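Community Help > Hobbies > Pens and Writing

Gel pen skips after sitting all winter, can I save it?
Posted by Kyriaki Rallis, 3/18/26

I have a box of Kirutis gel pens I love for my journal, but 2 of them skip on every downstroke. The ink looks fine. Is there a trick, or do I toss them?

Drahomíra Tóth
Don't toss them! Take the pen apart first and look at the refill. If there's a gap in the ink near the tip, that's an air bubble, and you can usually shake it back up like an old thermometer — point down, firm flicks, cap ON.

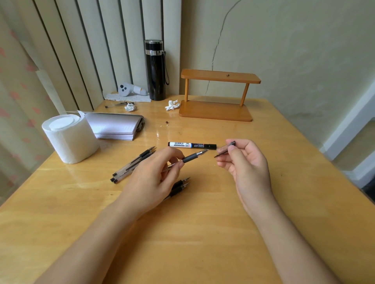

Gel pen and a small dark pen part, one in each hand.

Then scribble on something rough. I use the back of a grocery bag and it's amazing how often that wakes one up. Still skipping? Dip the tip in warm water for a minute, blot, scribble again. 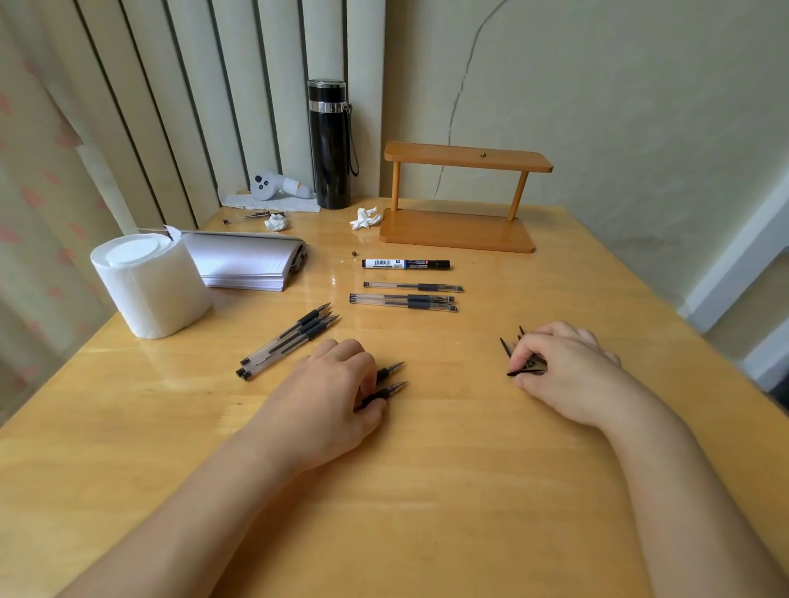 I got a whole June out of one I'd given up on, nearly 200 pages. I do love these pens!

Svetozár Jireš
just buy refills, mine were 2 bucks

Contact us | Terms | Back to top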